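Section 4: Comparing grippers in simulation, and how far to believe it
Course notes, Doltamstead robotics lab course. Prepared by Hina Kazmi, with corrections from Mirsad Gashi.

Read this before the November lab. You will need your notes on contact and friction from Section 2.

4.1 What we are comparing

You have two gripper models to try on the same simulated arm. One is the Brarlow narrow finger, the other is the Nudach wide pad. Both come with a spec sheet, and both sheets claim a better grasp than the other. Neither sheet says what object was held, how it was approached, or how many tries were thrown away. Treat both claims as advertising until your own logs say something different.

The task is a plain one. The arm reaches down to a part that sits between two fixtures on a board, closes on it, lifts it, and sets it back. Your job is to report which gripper does this more often, under which conditions, and how sure you are. "How sure you are" counts for as many points as the other two put together.

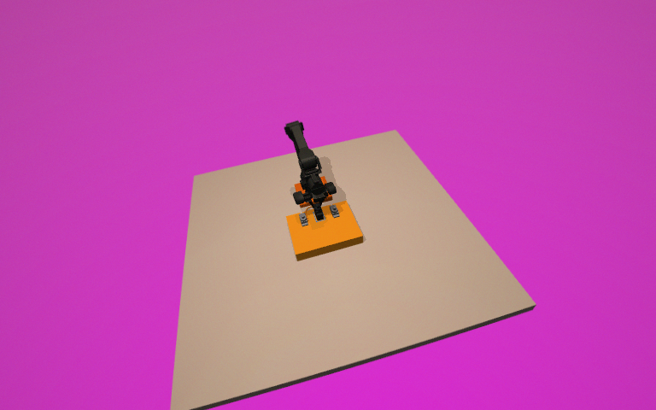 Clearance is where most reports go wrong. Students tune the grip force for hours and never check whether the gripper can get to the part without touching something else. Work out the approach first. With a fixture on either side of the tip, as we have on the orange board, a sideways error can bring a finger into a neighbor before it ever meets the part. A wide pad has less room for that error. Whether this matters in practice depends on how well the arm is positioned, and in simulation the arm is positioned perfectly unless you tell it otherwise. So tell it otherwise. Add position noise, and report the amount you added.

4.2 Why the success rate alone is not enough

Last year one group reported that the Nudach pad never failed. Danuta Mazurek asked them for the contact logs and found that the pad was sinking into the part on every grasp. The solver allowed it, the part stayed put, and the script counted a success. A real pad can't pass through a solid object. The number was correct and it meant nothing.

Before you count any run as a success, check these in the log:
Penetration depth at the moment of closing.
Whether both fingers report contact, or only one.
Whether the part moved before the second finger touched it.
Any contact between a finger and a fixture, even a brief one.

If your script can't report one of these, say so in your writeup. Do not leave the column blank and hope. 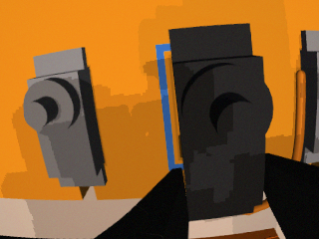 The collision shapes deserve the same suspicion. What gets drawn on screen and what the solver uses for contact are often two separate models, and the second one is usually simpler. A rounded fingertip may be treated as a box. A step or a notch may be filled in. Turn on the collision view, compare it with the visual model, and write down every difference you find near the grasp. Stanisława Baran's rule for grading is that a report with no differences listed is a report by someone who didn't look.

4.3 The controller question

Some of you will want to switch to the Głowacki controller, which is installed on the lab machines. You may, but only if you run both grippers with it. Changing the gripper and the controller in the same comparison tells you nothing about either one. I have read 7 reports that did exactly this, and 4 of them still named a winner.

I am also not convinced the Głowacki controller is better. It closes more smoothly, and smooth motion makes people generous when they judge a grasp by eye. Compare the logged forces and see if you still like it.

4.4 Checking your viewpoint

A close view is good for watching contact and bad for judging anything else. A wide view shows the posture of the arm but can hide a bad finger position completely. Save both for every failed run, and for a few of the successful ones picked at random. Picking the nice ones yourself defeats the purpose.
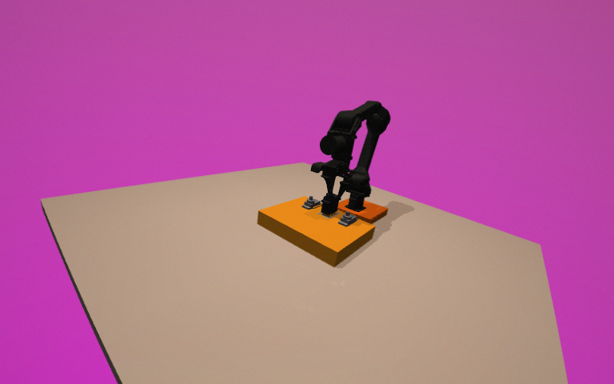
Fig. 4.3. Wide view: arm bent over the board, gripper fingers at the black part between the two grey fixtures.

Judging alignment from a view like the one in Fig. 4.3 is guesswork. Use the pose values.

4.5 What to hand in

A table of runs for each gripper, with the noise setting beside each row. The seed for every run. The list of collision shape differences. One paragraph on a result you got and don't trust, with your reason. Maximum length is 6 pages, and the table counts toward it.

"No clear difference" is an acceptable finding if the data support it. It has been the right answer more often than people expect.

Questions about the logging script go to Shaimaa Belkadi, who wrote the current version. Bring the failing log with you. Section 5 picks up with friction settings, and you will need your tables from this lab to do the first exercise.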